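Rundis notebook, May
Kitchen table set, morning entry

Started at 9:40. Got the play kitchen things out of the Idahosa crate and onto the table. Weighed the crate full before opening it: 2,890 g on the floor scale, lid included. Wrote that on the lid in marker so whoever packs up can tell right away if a piece has been left out.

Inger Nørgaard wanted the dishes and the food out together this time. Last time we kept them apart and the result looked like a shop shelf. Fine by me. I put the big lavender plate down first and placed the rest from there.

Color is still the main trouble with this set. Too many of the pieces are some kind of green, and we have been calling them all "the green one" in our notes. From this entry on:

pot = mint pot
oval dish = green oval
flat tool = green spatula
small bottle = green bottle

The bowl is light blue and stays "blue bowl". The plate is "lavender plate", please don't write purple, we have a purple tray in the other crate.

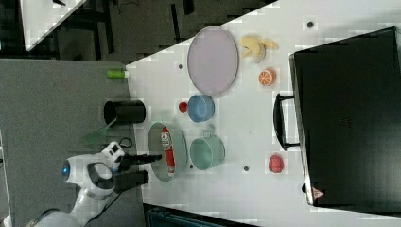

Layout A. Red and white piece in the green oval, spatula and black cup off to the side.

Notes on A. The oval takes the red and white piece lengthwise, so that pair can stay as it is in the layout sheet. The mint pot is close to the oval and I would move it a little farther off next time - they are near enough in color that from the door I read them as one thing. The strawberry gets lost out at the side by itself. It is small, and it is the piece we have had to replace before.

The spatula is hard to pick up when it lies flat. Selorm Atinga suggests a strip of felt under the blade end. Will try it on the spare before touching the good one.

Serkent order: asked for another strawberry and a second banana. They quote 14 working days. The banana comes only as part of a fruit bag, so we will end up with extra oranges too. Put them in the spares box, not in the crate, or the weight on the lid will be wrong.

Cleaning: wiped the plate and the bowl with the Cladier soap, diluted as on the bottle. It left streaks on the plate. Plain warm water took them off. I would skip the soap for the lavender plate and keep it for the pot, where dust collects around the handle.

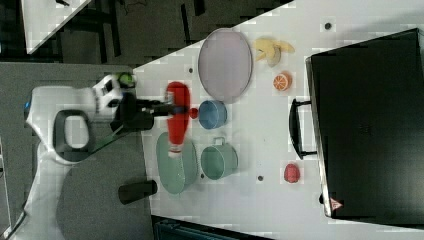

Layout sheet for B needs redrawing before anyone copies it. The old sheet was made for a bare rectangle of table and gives distances from the right-hand edge, which is no use with the big black box standing on that side. Measure from the lavender plate instead. Also mark which way the pot handle goes. It points up toward the blue bowl, and the sheet has it pointing at the strawberry. Selorm has the drawing file and will change both.

Fruit: the orange half and the banana stay as a pair near the plate. Inger asked if the banana could go on the plate. I would leave it off, the plate is more useful clear and the peel catches on the rim when you lift it.

Crate packing, for whoever does it next: plate at the bottom, bowl upside down on it, pot beside them. Fruit goes in the cloth bag. The spatula goes in last along the side, it got bent under the pot once.

To do
- redraw sheet B (Selorm)
- felt on spare spatula
- 2 new labels for the crate, the old ones are peeling
- ask Serkent if the strawberry comes in a larger size

Stopped at 11:25. Crate lid is on the shelf by the sink.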